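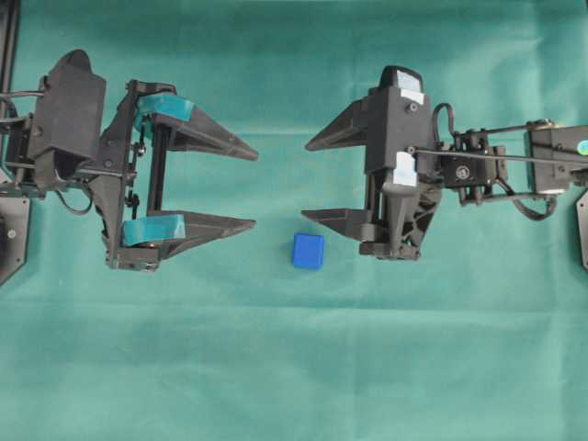 Bimanual handover, student project, term two. Posting the working notes as a thread for the other groups in the robotics course at Harnora. Task: one arm picks up the cube, passes it to the other arm, second arm puts it down on the far side. Both arms run the same learned policy.

2/ Scope first. One object, one cloth, fixed lighting. We dropped the two-object version in February after the Vesetti group showed their numbers and we saw how much data it would take.

3/ Data so far: 113 demonstrations, all teleoperated. 22 of those were thrown out in review. Most of the rejects have the operator pausing in the middle of the handover. The policy learns the pause and then sits there.

4/ Start pose for every episode is the same. Grippers open, facing each other over the middle of the cloth, cube on the cloth between them and a little toward the near side. Arms must not touch the cube before recording begins. If you bump it, reset.

5/ The cube is small, blue, and easy to segment against green. We tried a gray one first. It matched the fingers too closely and the detector kept reporting a fingertip as the object.

6/ Cloth notes. Wrinkles are fine – we stopped smoothing it between episodes and held-out error went down slightly. Creases throw off the edge-based detector, so we switched to color thresholding in HSV and left the creases alone.

7/ Cables. Leave enough slack at the wrist for full roll, then check the loop at both joint limits. A tight cable on the right arm cost us two afternoons. It looked like a calibration error in the logs.

8/ Calibration: home both arms, close both grippers, zero, open. Write the offsets into the config every session. Old offsets drift enough to miss a cube this size.

9/ Training settings for anyone reproducing: action chunks of 63 steps, 2000 epochs, batch size eight. Longer chunks gave smoother motion but the receiving arm closed late.

10/ Current failure mode is release timing. The giving gripper opens before the receiving gripper has a firm hold, and the cube drops. We are adding motor current to the observation vector. The Negri logging script already records it, so no new demos are needed for that part.

11/ Someone asked about the Plonard simulator. We used it for reach checks only. Contact between fingers and cube was too soft in sim to say anything about grasping.

12/ Checkpoint and config are in the course folder, tagged 05/12/2020. Use the offsets from your own arms. Next run has the current signal in and the same start pose, and I'll add the results under this post.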